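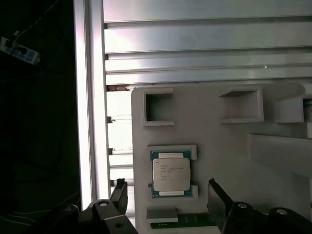 Amna Marwat keeps telling new visitors that the last two millimeters are where all the trouble lives, and that anybody who wants to know what Flirnell does should start there and work backward. Getting an arm across a bench is old news, she says, and plenty of people can sell you one that does it beautifully. Getting a processor up out of its holder without nudging it, and then setting it down square, is a different afternoon altogether.

We have taken her advice, so let us start there too.

Flirnell is a small research company, and for most of our life we have worked on one question: how can a robot learn to handle electronic parts from what it sees up close, with as little hand-tuning as possible? There are 12 of us at the moment, a mix of machinists, programmers and people who came over from electronics repair and never quite left the bench (you can tell who they are by how they hold a screwdriver). We share one long room, one very good coffee machine and a great many opinions about gripper fingers.

How we work

Our method is called Grolgate, after the street where we rented our first workshop, and it is simpler than people expect. A person guides the arm through a pick by hand, slowly, while a small camera near the gripper records the whole approach. We do this 300 times for each kind of part, and we make a point of starting from awkward places — too high, too far to one side, turned a few degrees the wrong way. The robot then learns small corrections from those recordings. At every moment it compares what it sees between its own fingers with what it saw in the demonstrations, and it shifts a little toward the place where a good grasp began.

The awkward starts matter more than anything else we do. Our early recordings were lovely to watch, every one of them smooth and straight, and the robot that learned from them was helpless the minute a tray had been bumped. Once we began to include the messy approaches it started to recover on its own, and we have been collecting mess on purpose ever since.

What we found

We wrote up our first full comparison on 27 Jan 2024. The same arm, the same parts and the same trays were run with two kinds of training data, one with clean approaches only and one with the awkward starts mixed in. We tried 7 part types, from bare boards to processors with metal lids, and the mixed data came out ahead on all but one. The exception was a thin connector that both versions handled badly, and it still sits on a shelf by the door where we can all see it and feel humble.

Shiny surfaces are the other thing we are still learning about. A metal heat spreader can look quite different from one hour to the next, depending on where the light is, and a policy trained only in the morning tends to get confused after lunch. We now spread our recording sessions over the whole day, which helps a good deal, though we would not call the problem solved. Our next report will be mostly about glare.

Who we work with

Bettencourt, our neighbors down the hall, machine the fixtures and trays for us and have been wonderfully patient about the number of times we have asked for a pocket to be made just slightly deeper. Voron, our in-house software, keeps the recordings in order and lets us play any failed pick next to the demonstration it most resembled. We wrote it for ourselves over one long December, and it still has a few buttons that only its authors understand.

Come and see us

We like company. Students, repair shops and other labs are welcome to visit, and if you have a part that your own robot keeps dropping, please bring it along — we will be delighted to drop it too, and then to record it properly. Write to us through the contact page, tell us a little about your part and how it is held now, and one of us will write back to arrange a time.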